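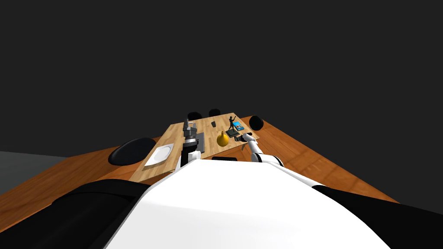 Sikder Reading Support Grant: Progress Report to the Treltby Fund

Reporting period: January to June
Grant holder: Jombridge Library Service
Delivery sites: Jombridge Central, Sulten Branch

1. Summary

The grant supports a program of adult reading help at two library sites, together with the purchase of easy-reading stock and the replacement of the paper-based loan record at Sulten. Work in the period covered enrollment, tutor training, stock selection and the first full cycle of reading assessments. Spending is within the approved budget. One deliverable, the large-print collection at Sulten, is behind schedule and is discussed in section 5.

Enrollment stands at 182 adults across both sites. The target set in the grant agreement was for the full year, so the mid-year position is satisfactory, although the balance between sites differs from the one we planned for. Sulten has enrolled more learners than forecast and Jombridge Central fewer.

2. Enrollment and attendance

Learners join by one of three routes: self-referral at the desk, referral from the adult education office, or transfer from the waiting list of the earlier pilot. The pilot list was cleared by the end of February. Self-referral is now the largest route at both sites.

Attendance is recorded per session in the shared register. A learner is counted as active if they have attended in the previous four weeks. Those who lapse receive one phone call and one letter, after which the place is released. The letter was rewritten in March at a lower reading level after tutors pointed out that the first version used several terms that a beginning reader would not be expected to know. The return rate after contact has improved, but the numbers are small and we do not draw a conclusion from them at this stage.

Evening sessions at Sulten are full. Morning sessions at Jombridge Central have spare places, and two were merged in April. The merged group has kept its original start time.

3. Tutor training

The training course runs over 7 sessions and covers phonics for adults, use of the assessment pack, record keeping, and safeguarding. The first cohort finished in February and the second in May. All tutors now working with learners have completed the full course.

Feedback from the first cohort led to two changes. The record-keeping session was moved forward so that tutors could practice with the register before meeting their first learner. The phonics material was split across two sessions, and a general session on library membership was dropped to make room. The membership content is now a two-page handout.

The second cohort asked for more practice in giving spoken feedback. This will be added to the autumn course if the timetable allows – the room at Jombridge Central is not available after 8:30 p.m., and the current sessions already run close to that limit.

4. Stock

The budget line for easy-reading stock allows for the purchase of 2000 volumes over the life of the grant. Orders have been placed in three batches. The first two have been received, cataloged and shelved. The third is with the supplier.

Selection follows the criteria agreed at the start of the project: graded text, adult subject matter, and a print size suited to readers who also have some loss of sight. Fiction makes up the larger share of the first batch. Loan records show that nonfiction is borrowed more often per title, in particular cooking, driving theory and local history, and the third batch was adjusted to reflect this.

Labels on the new stock use a colored dot for the reading level. The dots on the first batch were placed on the spine, where they covered part of the call number on thinner books. They have been moved to the top left corner of the front cover. Relabeling was done by branch staff during normal desk hours and no charge has been made to the grant.

5. Large-print collection, Sulten

Delivery of the shelving for this collection was due in March. The units supplied were of the wrong depth and were returned. Replacements have been ordered from the same firm at the original price, with delivery now expected in August. The large-print books already received are held in the Sulten workroom and can be requested at the desk, but they cannot be browsed. Loans from this part of the stock are low as a result, and they should not be read as a measure of demand.

We ask the Fund to note a revised completion date of September for this deliverable. No additional money is requested.

6. Loan record

Sulten recorded loans to learners on paper cards until February. The cards were transcribed into the main library system during a two-week period in which the branch accepted returns but did not issue new loans to the program. A check of the transcribed records against the cards found a small number of mismatched borrower numbers, which were corrected by hand. The cards will be kept until the end of the grant and then destroyed under the retention policy.

Jombridge Central was already on the main system. Learners can now borrow at one site and return at the other.

7. Assessment results

Each learner is assessed at entry and again after twelve weeks. The assessment covers word recognition, sentence reading and a short comprehension task. Results are reported on the five-step scale set out in the grant agreement.

Most learners assessed twice have moved up at least one step in word recognition. Movement in comprehension is slower, which is in line with the results of the pilot. A group of learners at step one showed no change on either measure. Tutors report that several of these learners have missed sessions because of shift work, and a shorter session at lunchtime is under review at Sulten.

Assessments are marked by the tutor and a sample is marked again by a second tutor. Agreement is good for word recognition and weaker for comprehension – the marking notes for the third passage have been revised and will be reissued before the next cycle.

8. Spending

Spending on training and stock is in line with the profile. Travel is under budget, as fewer tutors than expected work across both sites. Printing is over budget by a small amount following the reissue of the learner letter and the membership handout. We propose to move part of the travel underspend to printing, within the limit allowed without prior approval.

Invoices for the third stock batch and for the Sulten shelving will fall in the next period.

9. Work planned for the next period

Third cohort of tutors, September start
Receipt and shelving of the third stock batch
Installation of large-print shelving at Sulten
Second assessment cycle, with revised marking notes
Decision on the lunchtime session

The next report will cover July to December.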